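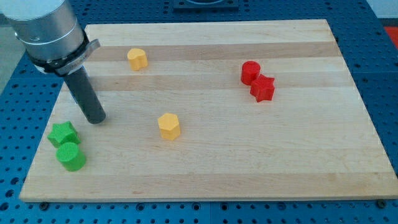
**How often does a wooden chopping board need oiling?**

Once a month if you use it every day, and a bit more than that for the first few weeks you own it.

I wish I'd known that before I let my last one go grey and furry and then split down a join while I was halving a swede. So when I replaced it I decided to look after the new one properly, and that meant choosing something to put on it, and that's how I ended up with the Pylypenko Board Balm. I've been using it since October and I've got opinions.

## What it is

It's a tin of soft wax mixed with mineral oil. The tin says food safe, it doesn't smell of anything much (there's a very faint candle smell when you first get the lid off) and it's the colour of weak custard. I paid 6 pounds for the small tin from Bodito, the kitchen shop in Bristcombe, the one by the bus station with the bread bins in the window. You can also get it in a huge tub, but I can't imagine who gets through that unless they've got a butcher's block the size of a door.

Before this I used plain oil out of a bottle. Plain oil works! I'm not going to tell you otherwise. But it runs everywhere, it gets on the worktop and then on the kettle, and I always poured too much and had to mop it up with kitchen roll. The balm stays where you put it.

## Putting it on

The instructions are printed round the side of the tin in tiny silver letters, so I'll save you the squinting. Wash the board, stand it on its edge and leave it overnight until it's dry right through. Rub the balm on with a cloth, going along the grain, and do both sides and all the edges. Leave it for a few hours, then buff off whatever's left sitting on top.

I do mine on a Sunday after lunch and buff it before bed. An old T-shirt cut into squares is the best thing for it. I tried a kitchen sponge the first time and it was awful, the sponge just soaked it all up and I've had to throw it out.

Two things I'd add. Don't skip the ends of the board, where the cut grain is, as that's where it drinks the most – I go round mine twice. And warm the tin first if your kitchen's cold. Ours is freezing in the mornings and the balm goes as hard as cold butter. I sit the tin in a bowl of hot water for a few minutes and it's lovely after that.

## How it's held up

Really well, on the whole. Water still beads up on the board a good three weeks after I've done it, and I wash up by hand every night (please don't put a wooden board in the dishwasher, I don't care what your sister-in-law says). Beetroot wiped off, which amazed me. Turmeric didn't, but turmeric doesn't come off anything, I've got a yellow spatula that started life white.

The feel is the bit I like most. With plain oil the board always felt slightly greasy to me, even days later. The balm leaves it smooth and a bit silky and the knife doesn't skid.

It's also nice on wooden spoons. I did all of ours in one go one evening and the old rolling pin while I was at it, and they came up beautifully. The salad servers were less of a success. They've got some kind of varnish on them and the balm just sat on the surface in smears until I washed it off with washing-up liquid. If your wood's varnished, don't bother.

## What I'm less keen on

The lid. Oh, the lid! It's a push-on one with no lip, and once you've got balm on your fingers you've no chance. I open it with a teaspoon handle and there's now a dent all the way round.

It's not cheap for what it is, either. I weighed my tin on the kitchen scales each time I used it, because I'm like that, and a board takes 27 grams for a proper coat on a thirsty day and much less once it's been done a few times. You'll get a decent run out of a small tin but you will notice it going down at the start.

And it doesn't mend anything. I'd hoped it might bring my daughter's old board back from the dead, but deep cuts are deep cuts. If yours is rough, sand it first. Waqas Zaidi at the hardware shop in Sasstead put me right on this – he sold me a couple of sheets of fine paper and told me to wet the board after the first sanding, let it dry, and sand it again, so the fluffy bits stand up and come off. That did far more for it than any amount of wax, and the balm went on top very nicely afterwards.

## Would I buy it again?

I already have. The second tin's in the cupboard under the sink with the T-shirt squares. If you've got a bottle of plain food-safe oil on the go and you're happy with it, finish that first, you're not missing anything dramatic. But if you hate the mess, or you keep putting the job off like I did, the balm makes it a ten-minute thing and I now quite look forward to it.

Four stars from me. I'd give it the fifth for a screw top.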